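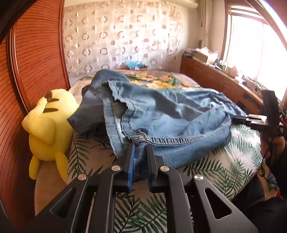

Jerkach Cotton Sheet Set, Palm Print: Review

By Roswitha Riedl
January 20, 2026

We use cookies to measure traffic and remember your settings. By continuing to browse you accept our cookie policy.

The Jerkach set consists of a flat sheet, a fitted sheet and 2 pillowcases, all white with a green print of palm and fern leaves. Price at time of purchase was $44. I have used it on a double bed since March and washed it 19 times.

Fabric. Plain weave, medium weight, slightly stiff out of the package. It softened by the fourth wash. Shrinkage was small and the fitted sheet still reaches all four corners of a deep mattress.

Print. The greens have faded a little on the side that faces the window. The white ground shows lint from dark laundry. I fold clothes on the bed, and new jeans are the main test: one unwashed pair left a faint blue mark, removed with ordinary detergent at 100 degrees. Older light-blue denim left nothing.

Wear. Rivets and heavy seams dragged over the surface have pulled one thread near the foot. No pilling so far. The hem stitching is straight, though one pillowcase arrived with a loose end that I trimmed.

Pairing. A floral quilt in yellow, green and pink works with it better than I expected. The Doltik set I owned before was smoother but tore at the elastic within a year.

Drying time on a line indoors is one night. The care label is printed in gray and was unreadable after ten washes, so copy it down.

Rating: 4 out of 5. I would buy the fitted sheet again and skip the pillowcases.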